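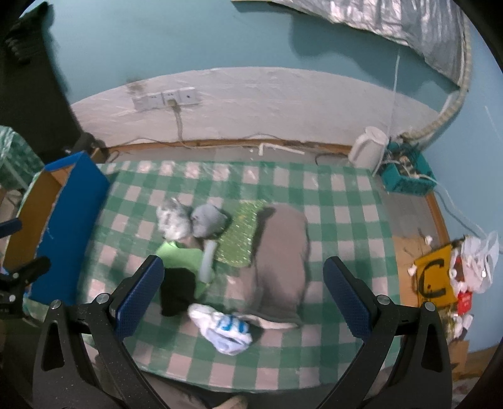 Progress report: household textile sorting and boxing, Prener site
Prepared for: Volker Weidemann, Kovton
Reporting period: January

1. Summary of the period

Sorting of the donated household textiles continued at the Prener site. 2906 items have been logged since the start of the grant, 273 of them in this period. The rate is lower than in the previous period. Small items made up a larger share of the intake, and small items take longer per piece than coats or bedding.

Work is done at one table. Mixed goods are laid out in the middle, and an open cardboard box stands on the left side. Items are taken one at a time. The procedure is the one described in the first report, with the changes listed in section 3.

2. Condition of the intake

Most bags arrive mixed. Textiles are bundled together with plastic household items, and the bundles have to be opened before anything can be assigned to a category. Balled-up pieces are the main source of logging errors: a balled cloth gets entered as one item and later proves to be two, or a sock is entered as a cloth. The log for January was checked against the boxes on a Tuesday, and 73 entries were corrected. All corrections are marked in the log with the original entry left visible.

Large garments are handled last. A long garment left on the table covers smaller pieces, so the sorter moves it to the far side first and comes back to it when the rest of the group is cleared.

3. Changes to procedure

Plastic items are now logged on their own sheet. They were previously entered under "other", which made the category useless for reporting.

Table covers in a checked pattern are kept in use. A plain light cover was tried for part of the period and dropped. White and gray items were missed against it more often, and it creased under heavier garments. The checked cover with the glossy finish wipes clean at the end of a shift and does not need laundering.

Each item is lifted clear of the table before it is assigned. Sliding pieces across the cover pulls the cover out of line and drags neighboring items into the wrong group. Lifting adds time per item — this is part of the reason for the lower rate — but the number of items found in the wrong box has gone down.

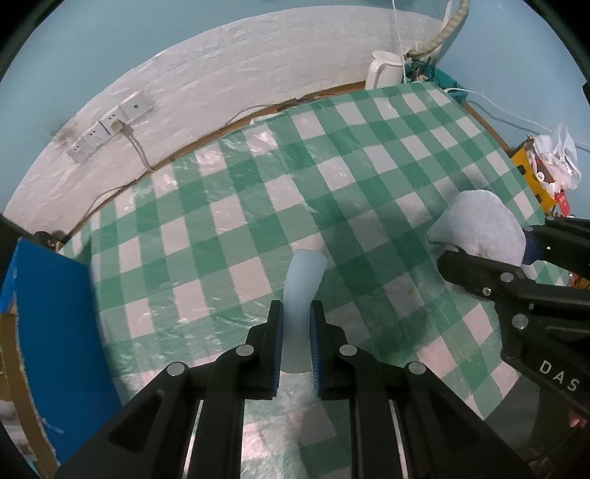 Rizwan Siddiqui has asked that the extra time for lifting be shown separately in the next report. In his view the funder cannot judge the rate if lifting and logging are reported as one figure, and he would accept a slower rate if the correction count keeps falling. He also asked whether soft pieces could be exempted. They will stay under the same rule until there is enough data to compare.

4. Boxes and storage

Boxes supplied through Plolberg are adequate for textiles. The cut edges are rough on some of them and catch on knitted items. Flaps are now folded outward before loading. Filled boxes are labeled on one short side only and stacked three high; 3 is also the limit given in the storage agreement with Dambrauskienė.

Storage is not a constraint at present. It will become one if collection from the site slips by more than a month.

5. Open points

Approval is needed for a second checked cover, so that one can be changed mid-shift. The cost fits within the existing consumables line.

The category list still has no entry for single socks or gloves. A proposal is attached to the log and awaits comment from Kovton.

The next report will cover timing for lifting and logging as separate entries, the revised category list, and the state of the plastic items sheet.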